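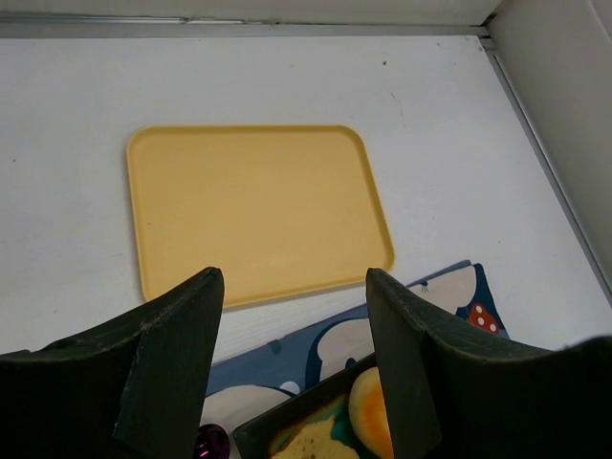 Sourdough Crackers From Starter Discard
Project report, Food and Nutrition elective
Submitted 03/03/2021

So my project started with guilt. I've been keeping a sourdough starter going since last June, and every time I feed it I end up pouring a bunch of it down the sink. I wanted to find out if I could get a decent cracker out of the stuff, and whether the age of the discard changes the taste.

I made two batches. Batch A used discard straight from that morning's feeding, and Batch B used discard that had sat in the fridge for 5 days. Everything else stayed the same: melted butter, salt, a little whole wheat flour, dried rosemary. I rolled the dough as thin as I could get it (my arms were sore, not kidding), cut it into squares and baked it at 350 degrees until the edges went brown.

My first try doesn't count, by the way. I had the oven at 400 and the corners burned while the middles stayed chewy. My teacher, Mr. Kofler (Engelbert Kofler, for the cover sheet), told me to drop the heat and poke holes in the dough with a fork, and that fixed the puffing too.

For the tasting I got 26 people from the Rillport after-school program to try both and pick a favorite. Most of them went for Batch B! They said it was "cheesier," which is funny considering there's no cheese in it. A few thought it was too sour, my brother included.

If I did this again I'd weigh the salt. I used a teaspoon both times but I don't think I leveled it the same way, and Batch A came out kind of bland.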